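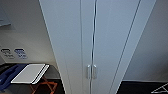
## 1. Background

Second-dose attendance for the adult hepatitis B course at the Gullodstead community health centre has been lower than first-dose attendance for as long as the centre has kept electronic records. The centre sends a text message reminder before each booked second dose. The timing of that message was set when the booking software (Fukuda) was installed and hasn't been reviewed.

This project looked at whether the timing of the reminder was linked to attendance. We used existing booking records only. No patients were contacted and no reminders were changed for the project.

Group members: Yuzhen Yin (data cleaning, tables), Rongrong Dai (analysis), Qianru Guo (site visits, writing). Supervisor: Harriet Fitzsimmons.

## 2. Data

The centre runs clinics at 6 sites, all of which book through the same system. The export was prepared by Jianguo Dai from the centre's records office and had names, addresses and phone numbers removed before we received it. Each row is one booked second dose with these fields:

- site code
- age band
- date and time of booking
- date and time of appointment
- date and time the reminder was sent
- outcome (attended, cancelled, did not attend)

The export held 1003 rows. We removed 60 of them. Most were duplicates created when a booking was moved to another site, where Fukuda keeps the old row and marks it cancelled. The rest had no reminder time. That left 943 rows for analysis.

We didn't have the vaccine history of any patient, so a person who received the second dose elsewhere is counted as not attending.

## 3. Method

Reminders were sorted into two groups by the gap between the message and the appointment: short (the day before or the same day) and long (anything earlier). The standard setting should put every message in the short group. In practice the Sovholm and Brirnitz sites had been set up with a longer gap, and staff at the other sites can send a message by hand at any time.

Attendance was compared between the two groups, first for all sites together and then within each site. Cancelled bookings were kept apart from missed ones. A cancelled slot can be given to another patient, and the centre treats the two outcomes differently in its own reports.

We fitted a logistic regression with attendance as the outcome and reminder group, age band, site and weekday of appointment as predictors. The model was run a second time with manual reminders left out.

Any age band with fewer than 10 rows at a site was merged with the next band up. This affected the oldest bands at Brirnitz.

## 4. Results

Taking all sites together, patients in the long group were less likely to miss the appointment without notice. They were also more likely to cancel. The two effects were close to equal in size, so the share of patients who attended was nearly the same in both groups.

Within sites the pattern held at Sovholm and at two of the larger Gullodstead sites. At Brirnitz there were too few short-gap messages to compare. The remaining sites showed no clear difference in either direction.

Age band had a stronger link with attendance than reminder timing did. The youngest band missed the most appointments at every site. Weekday made little difference once site was in the model - the raw weekday effect came mainly from the smaller sites opening on fewer days.

Leaving out manual reminders weakened the result for cancellations but didn't change its direction.

## 5. Discussion

The data give no support for the idea that an earlier message brings more people in for the second dose. They do suggest that an earlier message turns some missed appointments into cancellations. Whether that is useful depends on whether the slot is refilled, and the export has no field for this. Reception staff at Sovholm told us they fill most cancelled slots from a phone list. The other sites we visited have no such list.

Manual reminders are a problem for the analysis. Staff tend to send them to patients who have missed a visit before, so the long group contains some patients with a higher starting risk. We tried to identify these patients from the booking history, but the patient key in the export is reset when a record is merged and we couldn't rely on it.

Site and timing also overlap. Brirnitz and Sovholm supply most of the long-gap rows, and both differ from the town sites in opening hours and travel distance. The regression adjusts for site, though with so few sites this adjustment is limited.

## 6. Further work

A second export covering bookings up to the end of March has been requested, with a refill field added if the software allows it. Harriet Fitzsimmons has suggested switching one town site to the longer gap for a fixed period and comparing it with its own earlier records. This would need ethics approval and agreement from the centre, and neither has been sought yet.

The cleaning script and the merged age band table are stored in the group's course folder. The export itself was returned to the records office and our copies were deleted.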